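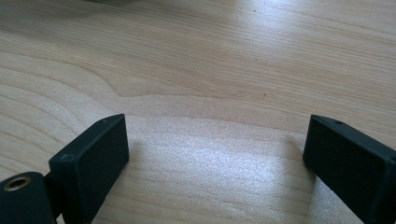

3.2 Glare and grain on the work table

I spent more of November looking at a table than I ever planned to. My question was simple enough: when people judge the finish on a pale wood top, how much of what they call "color" is really light bouncing back at them? I had 40 people look at the same top at Verstead, first standing and then seated, and I asked them to tell me in their own words what shade it was. Most said beige or cream. Then they sat down and a good many changed their minds — one went from "sand" to "kind of blue" without leaning more than a few inches!

Darmawan Mangundap, who ran the sessions with me, thought we should wipe the top before every visitor. We did, and it made the answers no steadier. The grain gave people far less trouble. They would trace the wavy lines with a finger and agree on them quickly, even the ones who had been arguing with me over the shade. 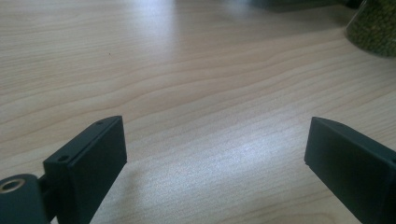
3.3 Where the lines get lost

For this part I stuck to one seat and one lamp, set around 80 centimeters above the wood. I asked each person to follow a single grain line as far as they could and to stop when they weren't sure of it anymore. The stops bunched up in the bright patches (I had expected them in the shadows, so I was pretty surprised). Figure 2 gives a feel for how quiet the pattern is to begin with: fine, flowing lines only a little darker than the wood between them.
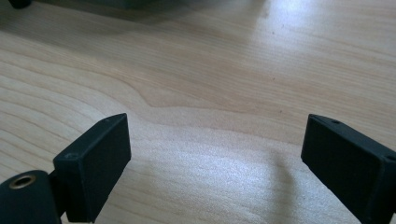 Figure 2. Pale blond tabletop with fine grain lines in tan and beige.

I left out 10 answers where the person had shifted the chair partway through.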